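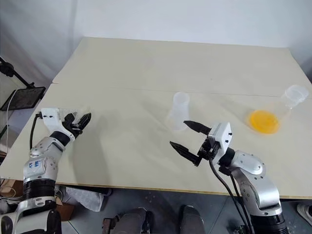 Figura 2. Bancada com frascos translúcidos, um deles com líquido laranja.

3.2 Armazenamento e leitura das amostras de água

As amostras foram recolhidas em 14 poços rasos da localidade de Undimden, todos de uso doméstico e sem tratamento prévio. Em cada poço encheram-se dois frascos de 250 ml, previamente enxaguados três vezes com a própria água do local. Um dos frascos foi acidificado no campo e destinado à determinação de ferro e manganês; o outro seguiu sem conservante para as medidas de pH, condutividade e alcalinidade.

O transporte até o laboratório de Arkwood foi feito em caixas térmicas, no mesmo dia da coleta. As amostras que não puderam ser lidas à chegada ficaram sob refrigeração e foram analisadas na manhã seguinte, depois de voltarem à temperatura ambiente. A alcalinidade foi determinada por titulação com ácido sulfúrico, usando alaranjado de metila como indicador. O tipo de recipiente empregado em bancada (Figura 2) não foi tratado como variável.

A segunda campanha, em outubro, repetiu o procedimento em 11 dos poços. Os restantes estavam secos ou com a bomba desmontada. A condutividade aumentou em quase 22% em relação à primeira campanha, com os valores mais altos nos poços próximos da estrada de Ekix. O pH variou pouco. Não se dispõe de registros de chuva para o período completo, de modo que a comparação entre as campanhas deve ser lida com reserva. Os resultados por poço são apresentados na seção 3.3.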